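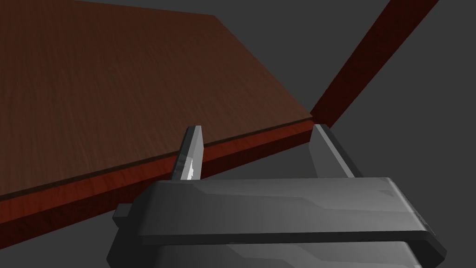 Korow wrist-view set
Data card and cell setup notes

Maintained by Folasade Uzor and Kyrylo Fedoruk
Last revised 2 July 2025

Summary

The Korow set holds 300 simulated episodes rendered from a camera mounted on the wrist of a two-finger parallel gripper. Every episode is an approach to a wooden table. The set exists to check the Korow cell after it has been set up or changed: mount pose, finger opening, contact settings and lighting. It is small on purpose and can be rendered again overnight.

The second half of this file covers how the simulated cell is looked after. Read it before changing anything in the cell folder.

What is in an episode

Each episode folder contains the color images, a depth channel, joint positions, the commanded and measured finger opening, and a plain text log of the settings the cell was started with. Images are stored one file per time step. Joint positions are in radians and finger opening is in millimeters. The world origin is on the floor and z points up.

There is one camera. Earlier versions also had an overhead view, which was dropped in December when the cell was rebuilt. If your loader expects two streams, update it.

The scene

The scene is a wood-textured table and a plain gray floor. The floor has no texture and should stay that way, because the depth check compares it against a flat reference. The gripper is modeled with simple faceted parts in matte grays. The housing plate and the fingers are both visible to the camera at the default pose, and the lower part of the housing runs out of the bottom of the image. The mount check depends on this. Do not crop the images before running it.

Approaches come from several sides. Many of them reach the table at an edge or a corner with the fingers open, and the view can be steep enough that a table leg shows beyond the top. These are valid episodes. Please do not filter them out as bad poses.

Setting up the cell

1. Copy the cell folder and the table asset to the render machine. Keep them side by side. Paths in the cell file are relative.

2. Start the cell with rendering off and let it settle for 2 seconds of simulated time. The table should not move. If it drifts, the collision shape was not loaded and the log will say so.

3. Load the gripper. Command fully open, then fully closed, then fully open again. Measured opening should follow the command both ways.

4. Turn rendering on and save one image at the home pose. Run the mount check against it. The check looks for the front rim of the housing plate and reports an offset in pixels. An offset of 6 or less passes.

5. Run the short approach script. It moves to the table edge with the fingers open and stops before contact. Compare the saved depth with the reference in the check folder.

6. Write your name and the cell version in the log header. Runs without a header are deleted when the disk is cleaned.

Routine care

Run the mount check after every change to the gripper model, even a change of color. Material files and mount offsets are kept in the same folder, and they have been overwritten together before.

Rebuild the collision shapes when the table asset changes. The visual mesh and the collision mesh are separate files. Replacing one does not replace the other, and a mismatch does not show in the color images.

Clear the texture cache before a full render. Old wood textures stay in the cache under the same name as the new ones.

Keep the light where it is. If you need a different setup, make a copy of the cell and give it a new name. Valentyna Tymoshchuk has a bright variant called Danko that can be used as a starting point.

Known problems

Highlight on the left finger. At some poses the inner face of the left finger catches a strong white highlight, and the finger looks glossier than the rest of the gripper. The finger material has a roughness value well below the one used for the housing. The geometry is fine. The value has been left alone in this version so that results stay comparable, and it will change in the next one. Segmentation by brightness fails on these images, so use the mask channel from the Danko variant if you need masks.

Finger jitter on start. In the first 40 time steps the measured opening may jump before it settles. Skip these steps when you compute opening error.

Dark table edge. The side faces of the table are redder than the top. This comes from the asset and is not a lighting error.

Stuck at open. If the gripper ignores a close command, look at the joint limits in the cell file. The limits are reset to zero when the file is saved from the viewer. Edit the file by hand.

Uses

The set is meant for checking camera pose, for regression tests on the renderer, and for trying out edge detection from a wrist view. It contains no grasps and no objects on the table, so it is of little use for training a grasping policy. It has not been compared with images from a real gripper.

Changes in this version

Overhead view removed. Home pose moved back so the side knob on the gripper body stays clear of the table during the approach. Log header made mandatory. Depth reference rendered again by Hiwot Alemneh after the floor height was corrected.

Contact

Questions about the cell and the mount check go to Kyrylo Fedoruk. Questions about file layout and loaders go to Folasade Uzor. Send a copy of the run log with any report, including the header.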